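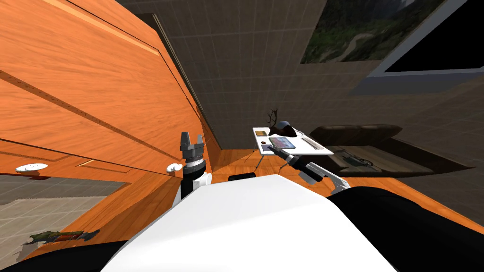

The people who teach the robot at Juluva do not like the word "teacher". I spoke with one of the operators in the small office in Villalba where she works, and she corrected me in the first minute. "I am driving," she said. "The robot learns from what I drive, but while I am doing it I only think about the hands."

She holds 2 controllers, one for each arm, and wears a headset. In the beginning all of her work is done in simulation. The rooms have names, and the one she likes the most is called Pever, a living room with a tall orange cabinet and a small white table with too many things on it. There is a gold box, an ornament like antlers, a long silver bar, and a flat rectangular thing with a blue and pink surface.

"The flat one is my enemy," she told me. "With a box you close the fingers and you have it. With a flat thing you come from above, and you touch only the table. So you must bring it to the edge first, or come very low from the side. I was a bad driver for this in May."

I asked how long it took her to become a good one. She thought for some time before answering.

"For one arm, four days. For two arms I am still learning. When I look at the right hand, I forget the left. Then I find it standing up in front of the cabinet with the fingers open, like it wants to ask something."

The company keeps a demonstration only if it is clean from start to end. On the day before my visit she recorded 92 and kept most of them. The others had a stop in the middle, or a movement she called nervous. I wanted to know why a short stop is a problem, if the object arrives in the right place.

"Because it copies me. If I wait before I grasp, because I am not sure, the robot also waits. It does not know that I was only thinking. We had one policy that always made a little pause near the table, and this was my pause. I recognized it. It was a strange feeling - like hearing your own voice on the telephone."

The other method, moving a real arm by hand, is used in the Gornska workshop, where six people take turns with the hardware. She tried it too. In her opinion it is better for doors and drawers, as you feel in your own arm when something pulls back. With the controllers she feels nothing, and she has to judge the contact with her eyes.

"But by hand you get tired," she said. "And you cannot hold two arms well, you need a colleague, and then you are two people with two different ideas."

Before I left she let me try. I wanted to pick up the gold box, and I pushed it off the table instead. She reset the room and gave me back the controllers. "Slower," she said, "and don't stop."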